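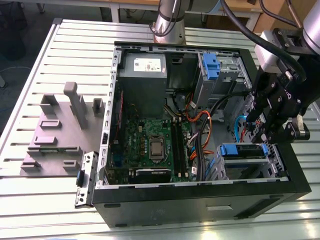
The Gelteck cordless screwdriver kit costs $175 from the Prunach online store, a lot to pay for something that fits in a pencil case. I bought one with my own money eight months ago and have used it most weeks for small jobs at home and at our community repair morning. It gets used on cupboard hinges, battery covers, sewing machines, light switch plates (power off at the board first) and the odd desktop tower laid on its side with the side panel off. Most of that work used to be done with a box of mismatched hand drivers and a drill that was far too strong.

In the case you get the driver, a charging cable, a short extension, a right-angle head and a tray of bits. The bits are 4 mm. If you already own a drawer full of the standard larger bits, none of them will fit, and the adaptor is sold separately. The box doesn't mention it.

The driver is about the size of a thick marker. There is a forward and reverse rocker near the front and a collar at the back for torque. The collar clicks firmly and stays where you put it. The lowest setting is gentle enough for screws going into plastic. The highest will seat a hinge screw in pine if you drill a pilot hole, but it stalls in hardwood, and you finish by hand. The spindle locks when the motor is off, so turning it manually works properly.
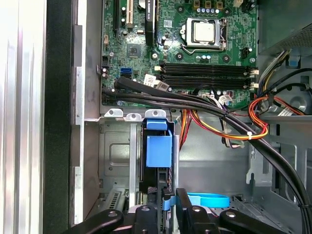 Processor in its socket, silver bracket around it.

Battery life is good. I charge it once a month or so. Fatemeh Asadi, who runs the sewing machine table, borrowed mine for a full morning and it was still going when we packed up. It charges from any USB plug, though the port is recessed and a cable with a chunky end won't go all the way in. Keep the supplied one.

The light is poor. It sits to one side of the chuck and throws a shadow over the screw as soon as you fit the extension. I leave it off and wear a head torch.

The bits are a mixed lot. The small Phillips and the hex bits have held up. The flat blades are soft, and I twisted the smallest one in the first fortnight on a brass clock screw. Pejman Mirzaei had the same thing happen with his. Prunach replaced mine without fuss, but I waited until February for it to arrive.
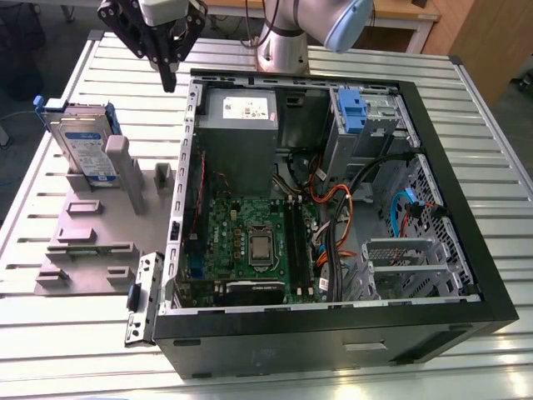 Open tower: power supply at top left, memory slots to the right of the processor.

For comparison, I also tried the Urnidis driver, which is cheaper and takes standard bits. It has more grunt and a better light. It is also heavier, the rocker is stiff, and there is no torque collar, so I wouldn't use it on anything with plastic threads. For flat-pack furniture I would choose the Urnidis. Ladan Fallahi has one and is happy with it.

Other notes
Noise: a thin whine, fine indoors.
Case: the hinge is plastic and the lid pops open if dropped.
Right-angle head: wobbly, but it has got me behind a dishwasher kickboard twice.
Warranty: two years on the driver, none on the bits.

I'd buy the Gelteck again for the driver alone and budget for a decent set of flat blades. Wait for a sale if you can.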